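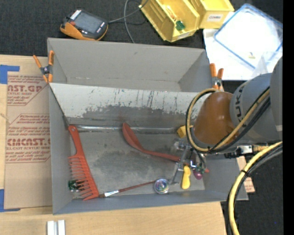 Visit to Tondis, Flukitstead
October 30, 2025

Our group went to the open day at Tondis last month. I had asked to go in June, when the first one was held, but all the places were taken by the time I wrote. Tondis takes in small household goods that stores can't sell as they are, mostly ends of lines and returns, sorts them, and sends them out again in mixed lots. If you have bought a box of assorted combs, clips and kitchen odds and ends from a market stall, it may have come through there.

The building is a former furniture showroom on the Ibarra road. There is parking for 13 cars at the front and a larger lot behind, which is not signposted. Go in through the side door. Coats and bags are left in lockers, and you are asked not to wear loose scarves in the sorting area.

Ximena Rivadeneira met us at the desk and gave a short talk about the company. It started with one room and a van. It now handles 2,000 items on a normal day and has a second unit at Bakarero, used only for storage. She answered questions about jobs at the end, since several people had come for that. Most of the hiring is done in early fall.

The tour began at the receiving tables. Goods arrive in cartons of all sizes, often with no list inside. The cartons are opened, the paper and air pillows are pulled out, and the contents go into large gray bins with sloping sides. We were told not to reach into these, as there is sometimes broken glass at the bottom. The receiving area is the loudest part of the building and it was hard to hear the guide at the back of the group.

The sorting area is on the old showroom floor and still has its dark carpet. Lautaro Navarrete took us through that part. The work is done on wooden-topped tables, and it goes by shape first and by type second. Long flat things such as combs, rulers and spatulas tend to slide under everything else, so they come out early. Small shiny things are left for later. Wide-tooth combs are one of the slowest items, according to Lautaro, as the teeth catch on anything with a loop or a string. He had a basket of tangled ones that he passed around, and it took me a good while to free a comb from a hair tie.

I spent some time looking at the bins, as we use something similar in our own stockroom. Some have a slanted panel set across them to make two compartments. I asked how the panels were held, and Lautaro said they had tried several ways and that spring clamps and tape were the quickest to change. The panels get scratched, and a badly marked one is still used until it no longer sits straight. Floors are checked for grit once a shift. I wrote down that the tape should be pressed flat along the whole seam, which we have not been doing. Our dividers let pins and small packets slip underneath.

After sorting, everything goes to the checking bench. Items with a missing part are put aside, and so is anything with a smell. Combs are washed in a sink at the end of the room and dried on racks. Plastic packaging with a torn seal is taken off and the item is sold without it. The bench had the best light in the building and also the only stools.

Packing is in the last room. A standard mixed lot has 60 items and goes out in a plain carton. Larger buyers can order a crate of almost 400. The crates are stacked near the loading door and we could not get close to them. One person in our group asked whether buyers can choose colors, and the answer was no, except for the larger orders.

There was coffee afterward in the front office, with rolls and some fruit. A table of mixed lots was for sale at a reduced price. I bought one and found four bottle brushes in it, a set of measuring spoons, a lot of hair clips, and a yellow comb with a bent tooth.

The tour took longer than the notice said, so allow the whole morning. The floor is level all the way through, but the passage between receiving and sorting is narrow and we had to wait there twice for carts. The nearest bus stop is at the bottom of the hill. Places for the next open day have to be requested in writing from the Flukitstead office, with the number in your group and the name of one contact.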